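3.2 The tray, the bowl and what goes in it

We want to spend a little time on the tableware itself, because it turned out to be the part of the study that people most wanted to talk about. The Mernthorpe snack table uses a small set of children's dishes: a square tray, a shallow round bowl, and a spoon and fork. Staff and parents call the whole thing "a place." A child's place can be laid, carried, cleared and put back, and each of those jobs asks something a little different of the person doing it (and of the dishes, too!).

Earlier work at the Jururico nursery looked at table setting on full-size place mats, with the plate in the middle, the fork on the left and the spoon on the right. It's a lovely, clear layout, and the printed outlines on the mats make it easy for a newcomer to see what is missing. But small children's places are often stored and handed out in a different form, with the utensils lying in the bowl and the bowl sitting on the tray. We call this the nested place. It takes up hardly more room than the tray alone, and one adult can carry it while holding a door.

Figure 1 shows a nested place on the table. The tray is turned so that a corner points away from the near side, and the bowl sits in the middle of it with the spoon and fork lying side by side on the same diagonal.

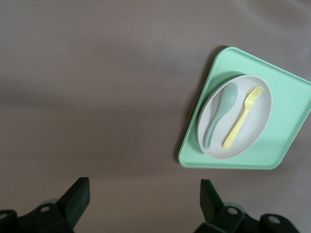
Figure 1. A nested place: mint green tray, white bowl, green spoon and pale yellow fork.

Two things about this arrangement delighted us once we began looking at it closely. The first is how much work the bowl does. A wide, shallow bowl is just deep enough to keep the utensils together, and still open enough that a hand can get at them from any side. When we tried a deeper cup-shaped bowl during planning, the handles stood up over the edge and the whole place became tippy. With the shallow bowl, the spoon and fork lie down and stay put on the walk from the shelf.

The second is color. The spoon in Figure 1 is nearly the same green as the tray, while the fork is a pale yellow that has no partner in the place. We had expected the matching spoon to be the easy one. A child who knows "green goes with green" ought to have no trouble returning it to a green tray! In our notes, though, the yellow fork was the piece children named first and reached for first, and the green spoon was the piece most often passed over when a place was being cleared. Adults did it too. One parent carried a tray to the sink, tipped the bowl, and was surprised to hear the spoon go in with it.

We think the reason is simple. A matching piece looks like part of the set, so the eye reads the set as finished. An odd-colored piece asks to be dealt with. This gave us the idea of scoring the spoon and the fork separately, and we are very glad we did, as the two tell different stories in Section 4.

3.3 Laying and clearing

Each session had 2 parts. In the first, the place was laid on a bare table and the child (or the adult, in the adult sessions) was asked to get it ready for a snack. No one was told where anything should go. In the second part, the place was to be made ready for the shelf again. We ran 9 sessions with families and 5 with staff, all of them in June, and always in the quiet hour before the afternoon snack.

We recorded the state of the place at each pause. A pause was any moment when both hands were off the dishes. For each one we wrote down which utensils were in the bowl, whether the bowl was on the tray, and whether the tray was square to the table edge or turned. That last item was a late addition by our colleagues at Ngui, and a very good one. Adults nearly always straightened the tray before doing anything else. Children almost never did, and were perfectly happy to work with a corner pointing at their tummies.

We also kept a note of where the bowl sat on the tray. A centered bowl leaves a bit of green all the way around, and that strip is handy, as it is where thumbs go when the tray is lifted. A bowl pushed up near one rim leaves a wider patch on the other side. Some children used that patch on purpose, as a spot for a cracker or a slice of apple, and we came to look forward to it in the sessions.

Figure 2 gives a closer look at the left side of the tray, where the bowl comes very near the rim. The spoon lies in the bowl with the end of its handle toward the lower left. Its green is paler than the tray's, a difference that is easy to miss across a room and quite plain up close. 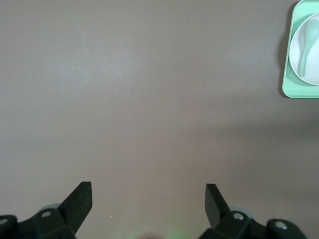

3.4 Scoring the places

A place was scored as complete when the tray, bowl, spoon and fork were all present and the utensils were in the bowl or on the tray. We did not take off points for direction. A fork lying with its tines toward the child is still a fork in its place, and we saw no reason to ask a four-year-old for more tidiness than we ask of ourselves at home.

Two of us scored every pause from the written notes and then compared. Across the 200 pauses we kept for scoring, most disagreements had to do with the bowl, and in particular with what to do when it was half on the tray rim. We settled on a plain rule: if the tray could be picked up without the bowl sliding off, the bowl counted as on. The Kimia team, who had used a stricter rule with cups and saucers, kindly tried ours on their own notes and found it easier to apply.

The green spoon and the yellow fork each have their own line in the score sheet. For readers who want to repeat the work with other dishes, we suggest keeping at least one utensil close in color to the tray and one well away from it. Any colors will do. Bowls should be shallow enough for the utensils to lie down inside, and the tray should have a rim, even a low one, so that small hands have something to hold. The full score sheet, with room for notes on crackers, is in the appendix.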